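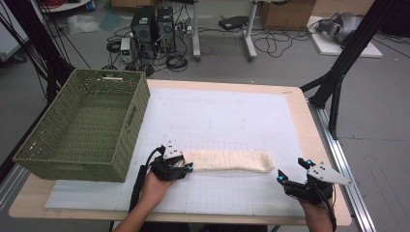 Tisch mit Rastermatte, Korb und Handtuch

Juni, kurz nach 16 Uhr, Notizen zur Retro vom Team Feder

So, Retro ist rum, ich schreib das schnell runter, bevor ich wieder die Hälfte vergesse. Wir waren diesmal im kleinen Raum bei Tratgate (der mit der Lüftung, die brummt) und ich hab das Format mit den stummen Karten ausprobiert. Erst schreiben alle für sich, dann wird gehängt, dann erst geredet. Lief viel besser als letztes Mal! Die Stillen hatten plötzlich die meisten Karten an der Wand, und bei den üblichen Vielrednern kam erst mal gar nichts.

Thema Nummer eins war wieder das Daily. Es dauert zu lang und klingt wie Berichterstattung an mich. Ich hab vorgeschlagen, dass ich 3 Wochen lang einfach wegbleibe. Kurzes Schweigen, dann Nicken, fast ein bisschen zu schnell, na gut. Machen wir so. Bitte erinnert mich dran, wenn ich doch in der Tür stehe.

Zweitens die Übergabe mit Hlongwane. Ticket 414 lag ewig in der Spalte »wartet«, und beide Seiten dachten, die andere wär dran. Idee aus der Runde: Wer etwas auf »wartet« schiebt, schreibt dazu, auf wen. Klingt banal, stand aber bisher bei keinem einzigen dran. Probieren wir ab dem nächsten Sprint.

WIP-Limit: sechs fanden alle zu hoch, vier fanden alle zu streng, also fünf. Viel Wissenschaft steckt da nicht drin. Ich würd's gern nach zwei Sprints noch mal anschauen.

Was nicht geklappt hat: die Stimmungskurve am Anfang. Zu abstrakt, hat ewig gedauert, und am Ende hatten alle dieselbe Linie gemalt (vermutlich voneinander abgeguckt). Lass ich beim nächsten Mal weg und fang direkt mit den Karten an. Außerdem Timer größer an die Wand, den auf meinem Handy sieht ja keiner.

Offen:
Klebepunkte nachbestellen, die roten sind alle
mit Tastberg klären, ob sie beim Review dabei sein wollen oder lieber nur das Protokoll kriegen
Fotos von der Kartenwand ins Wiki, mach ich morgen früh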